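Home | Current Issue | Archive | For Authors | Search

3. Closing odds and bout outcome

3.1 Sample

The sample consists of 733 professional boxing matches scheduled for 6 rounds or more, for which both an opening and a closing moneyline were recorded. Bouts ending in a no contest were removed before the count was made. Draws were kept and coded as a loss for both sides of the market, which matches how most two-way tickets would have been settled under the rules in force at the source bookmaker, Trernik. Opening lines were taken at first posting and closing lines at the last update before the ring walk.

Implied probabilities were obtained by inverting the decimal price and scaling the two sides to sum to one. This proportional method is known to leave some favorite-longshot bias in place. Restrepo and Usuga compared it with a power method on an earlier version of the data and found that the ranking of bouts by implied probability did not change, so the simpler method is used throughout.

3.2 Heavy favorites

A heavy favorite is defined as a boxer with a closing implied probability above 0.85. Of the bouts in the sample, 108 met this condition. Two features of this group matter for the model. First, the closing price was shorter than the opening price in most cases, so that money arriving late tended to back the fighter already favored. Second, the opponent's recent record was a weak guide to the size of the move. Opponents on long winning runs drew no more support than those who had lost once in the past year.

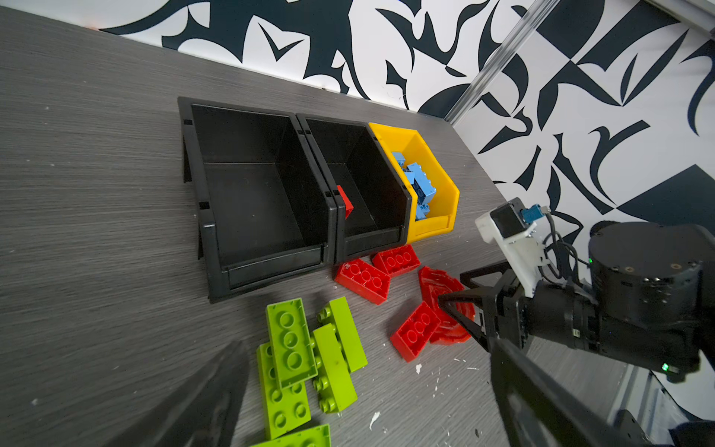
Figure 2.

The second feature may reflect how records are built. A winning run against opponents with losing records carries little information, and bettors appear to discount it. To test this, the opponent's record was replaced with a strength-adjusted rating (the Brarano index), which weights each win by the rating of the beaten boxer at the time of the bout. The adjusted rating was entered in the regression with weight class and scheduled distance as controls. Standard errors were clustered by promoter.

Stoppage markets were handled separately. Prices on the method of victory were thin for undercard bouts, and only main events were retained for that part of the analysis. Results are reported in Section 4.

Last updated: 9 July 2020

Contact the editors | Copyright Trukthorpe | Back to top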